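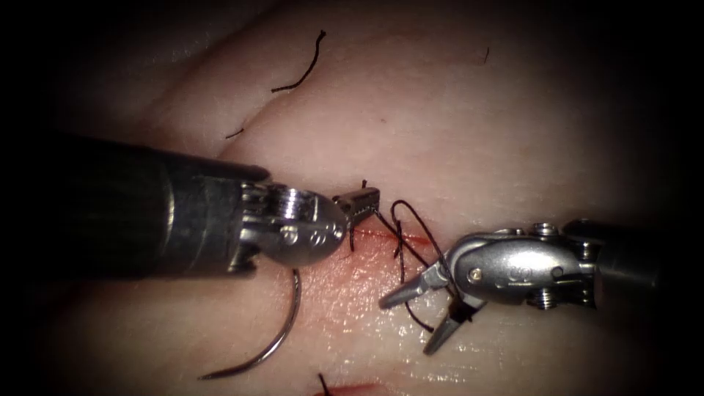
Small Stitches, Long Evenings
Flallomcombe, 02/10/2022

Suture practice. Hours of it. Anyone who has trained as a surgeon remembers the pads, soft and a bit shiny, creased like the inside of an elbow, and the same short cut closed again and again until your hands stop arguing.

Peadar Ó Dubhghaill keeps a drawer of old ones at the Ornance teaching rooms. Won't throw them out. "You can read a person in them," he says. First rows wander. Bites too deep on one side, too shallow on the other. By April the spacing settles down.

He starts everyone on the needle. Curved, silver, easy to lose sight of against a shadow. Most beginners push it straight, as if sewing on a button, and the pad tears. Follow the curve, he says. Roll it through. Then he says it again, up to 50 times a night by his own reckoning.

Dark thread on a pale pad, always. You want to see your mistakes from accross the room.

The pads come from Mocanu, a small outfit one valley over. 2,000 a year, poured, cured and trimmed by hand. Ornance takes 400. The rest go to schools and clinics, and a few to a leather worker in Amumton who swears by them for testing needles. We did not get to the bottom of that one.

What makes a good pad? Drag, mostly. Too slick and the thread slides, too tacky and it grabs. The folds matter too. Skin is never flat, and a flat pad teaches you to sew flat things.

Knots get their own evening. Tension is the hard bit. Edges should meet and no more; pull past that and they pucker. Ó Dubhghaill snips bad ones out without a word and hands the pad back. Some trainees hate him for it until spring.

Tea at nine, back to the bench by quarter past. The cut is still half open and theres a lot of thread left on the reel.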